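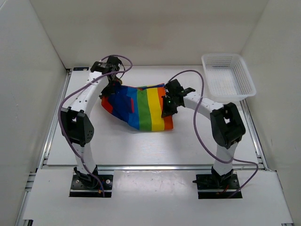
줄무늬 천은 줄만 맞추면 저절로 반듯하게 접히는데 굳이 기준변을 따로 정할 필요가 있느냐는 물음이 이 과목의 첫 시간에 자주 나온다. 줄을 맞추는 것과 변을 맞추는 것은 같은 작업이 아니며, 두 방법의 결과가 얼마나 벌어지는지는 천의 조직, 봉제 상태, 세탁 이력에 따라 달라진다. 이 장에서는 그 차이를 다룬다.

제4장 평면 직물의 펼침과 접기

학습 목표
평면 직물의 변, 모서리, 올 방향을 구분하여 기술할 수 있다.
구겨진 직물을 펼치는 순서를 설명하고 작업대 위에서 수행할 수 있다.
무늬를 기준으로 한 정렬과 단을 기준으로 한 정렬의 오차를 측정하고 비교할 수 있다.

4.1 개요

제3장까지는 섬유와 실의 성질을 다루었다. 이 장부터는 완성된 직물 제품을 대상으로 한다. 평면 직물이란 수건, 식탁보, 행주, 보자기처럼 입체 재단 없이 한 장 또는 겹친 몇 장으로 이루어진 제품을 말한다. 소매나 허리선이 있는 의류는 제6장에서 별도로 다룬다.

평면 직물의 정리는 펼침, 정렬, 접기, 쌓기의 네 단계로 나눈다. 실습 시간의 대부분은 앞의 두 단계에 쓰인다. 한쪽은 평평하게 놓였으나 다른 쪽이 뭉쳐 있는 천을 그대로 반으로 접으면 뭉친 부분의 여분이 접힘선 쪽으로 밀려 사선 주름이 생긴다. 이 주름은 다음 접기에서 두 겹이 되고, 쌓은 뒤에는 더미의 높이를 고르지 않게 만든다.

4.2 용어

변: 직물의 외곽을 이루는 네 선. 작업자에게 가까운 변을 앞변, 먼 변을 뒷변이라 한다.
단: 변을 접어 박은 부분. 단의 두께는 본판보다 크므로 쌓을 때 같은 쪽에 모이지 않도록 한다.
식서: 직물의 길이 방향으로 형성된 가장자리. 재단 후에는 남아 있지 않을 수 있다.
기준변: 정렬의 출발점이 되는 변. 한 작업 안에서 바꾸지 않는다.
색띠: 줄무늬를 이루는 한 색의 구간. 경사로 짠 것, 위사로 짠 것, 날염한 것으로 구분한다.
말림: 변이나 모서리가 본판 위 또는 아래로 굽어 들어간 상태. 주름과 달리 바깥 윤곽의 형태를 바꾼다.

4.3 펼침의 순서

작업대는 직물을 완전히 펼쳤을 때 사방으로 여유가 남는 크기로 한다. 표면은 희거나 밝은 단색이 적합하다. 진한 색띠의 외곽과 그 아래 생기는 그림자를 구별하기 쉽기 때문이다. 본판이 작업대에 닿지 않고 들려 있으면 그림자가 퍼지고, 완전히 닿으면 변을 따라 가늘게 남는다.

먼저 가장 평평한 모서리를 찾아 작업대에 고정한다. 고정한 모서리에서 시작하는 두 변 중 곧은 쪽을 기준변으로 삼는다. 다음으로 마주 보는 두 지점을 잡고 장력을 준다. 장력의 방향은 색띠와 직각이거나 나란해야 하며, 사선으로 당기면 조직이 틀어져 색띠의 폭이 구간마다 다르게 나타난다. 날염 직물에서는 인쇄 자체가 올 방향과 어긋나 있을 수 있으므로 색띠 대신 올을 확인한다.

뒷변에 겹침이 있으면 장력을 풀고 겹친 층을 분리한 뒤 다시 당긴다. 장력을 유지한 채 겹침을 밀어내면 아래층이 함께 끌려와 기준변이 이동한다. 말림은 마지막에 처리한다.

4.4 무늬 정렬과 단 정렬

무늬 정렬은 접어 올린 쪽의 색띠를 아래쪽의 같은 색띠에 맞추는 방법이다. 눈으로 확인하기 쉽고 속도가 빠르다. 단 정렬은 무늬를 무시하고 양쪽 단의 끝을 맞추는 방법으로, 쌓은 더미의 외곽이 고르다.

Jostari 세탁 실습장에서 같은 규격의 줄무늬 행주 36장을 대상으로 두 방법을 비교하였다. 시료는 Prenent 평직 면포이며, 세탁과 건조를 마친 뒤 실습생이 한 장씩 접고 단 끝의 어긋남을 강철자로 읽었다. 어긋남이 3 mm를 넘는 것을 불합격으로 하였다. 불합격은 무늬 정렬 쪽에 많았고, 특히 색띠의 간격이 양 끝에서 다른 시료에 집중되었다. 단 정렬에서 나온 불합격은 대부분 단 자체가 비스듬히 박힌 경우였다. 측정표는 부록 나에 싣는다.

이 결과를 모든 직물에 그대로 적용할 수는 없다. Hodžić 방식으로 분류하는 이중직은 겉층과 속층의 수축이 달라 단 끝이 물결 모양이 되며, 이때는 중앙의 색띠 하나를 기준으로 삼는 편이 오차가 작다. 파일 직물은 결의 방향도 함께 기록한다.

4.5 실습 준비

조별로 줄무늬 평직 한 장, 무지 평직 한 장, 강철자, 무게추 두 개, 기록지를 준비한다. 무게추는 모서리 고정용이며 바닥에 펠트를 붙인 것을 쓴다. Zoltano 기록지를 쓰는 조는 색띠 항목을 왼쪽부터 차례로 적고, 가려진 색띠는 빈칸으로 두지 말고 ‘가림’으로 표시한다. 실내 습도는 작업 전과 후에 한 번씩 적는다.

기준변을 정하기 전의 상태도 기록 대상이다. 평평한 구간과 구겨진 구간의 경계를 평면도에 선으로 긋고, 들린 부분에는 빗금을 친다. 펼친 뒤의 도면은 같은 축척으로 그 옆에 그린다.

다음 절에서는 반접기와 삼단접기의 접힘선 위치를 계산한다. 단 두께를 무시한 식을 먼저 유도하고, 보정항은 4.7절에서 더한다.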